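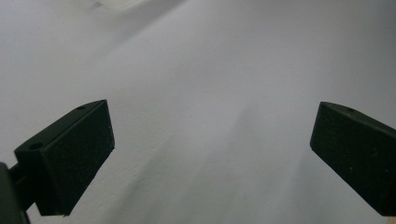
White is the name we give to a surface that sends back most of the light falling on it, and sends back all the colours in nearly equal amounts. Black is the name for a surface that keeps most of the light. The light it keeps is turned into a very small amount of heat. Most surfaces are somewhere between the two. Put a dark thing in front of a pale one and the difference is easy to find: the right edge of the dark block on the left is a crisp, straight line against the pale surface, and the two small round holes in the top of it look darker again. Light that goes into a hole bounces from wall to wall, and a little is lost at each bounce. Not much comes back out to your eye.

How much light comes back?

Scientists call the share of light that a surface sends back its reflectance. It is often written as a percentage. A surface with a reflectance of 100 per cent would send back everything, and one with a reflectance of 0 would send back nothing. The pale paint on the walls of our classroom at Gratden has a reflectance of 66 per cent, according to the tin. This means that out of every 100 parts of light reaching the wall, 66 come back into the room and 34 do not.

Reflectance belongs to the surface. It stays the same at noon and at teatime. The brightness you see is a different quantity, and it depends on two things: the reflectance, and how much light is arriving in the first place.

Matt and shiny

A mirror sends light off in one direction only. A matt surface, such as plain paper, is rough when you look at it very closely, so it scatters light in all directions. You can walk round a sheet of paper and it will look much the same from every side. Walk round a mirror and the view in it changes with every step.

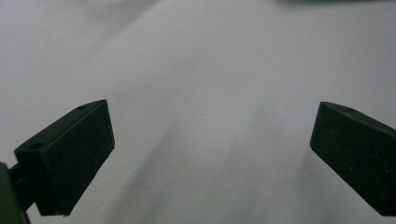
Many surfaces do a bit of both. Glossy paint scatters most of its light but also gives a small bright patch where a lamp or a window is reflected. This patch is called a highlight. It moves when you move your head, and a shadow does not.

Measuring the light

The amount of light arriving at a surface is measured in lux, with an instrument called a light meter. Nima Shojaei took three readings for us on one large white table on a Thursday afternoon.

Beside the window: 855 lux
Middle of the table: 398 lux
Far end: 282 lux

The far end received about a third of the light that the window end did. Everyone who was asked still said that the whole table was white. Your brain compares each patch with the patches next to it and makes an allowance for the shade. This is called lightness constancy. A camera makes no such allowance, and a white surface in a photograph can come out pale grey in one part and bluish grey in another.

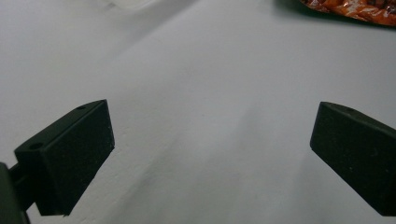 Try it yourself

You need two sheets of plain white paper, a sheet of black paper, a hole punch and a desk lamp.

1. Punch a hole in the middle of the black paper and a second hole 10 centimetres from it.
2. Lay one white sheet under the lamp. Lay the other beside it, further away.
3. Hold the black paper above them so that one white sheet shows through each hole. Keep it high enough that its own shadow does not fall on either sheet.
4. Close one eye and compare the two small circles.

One circle should look greyer than the other. Take the black paper away and look again at the two sheets. Write down both results, with the distance from the lamp to each sheet.

Words to know

Reflectance — the share of light that a surface sends back.
Matt — scattering light in all directions.
Highlight — a bright patch where a light source is reflected.
Lux — the unit for light arriving at a surface.

Text by Honeylyn Javier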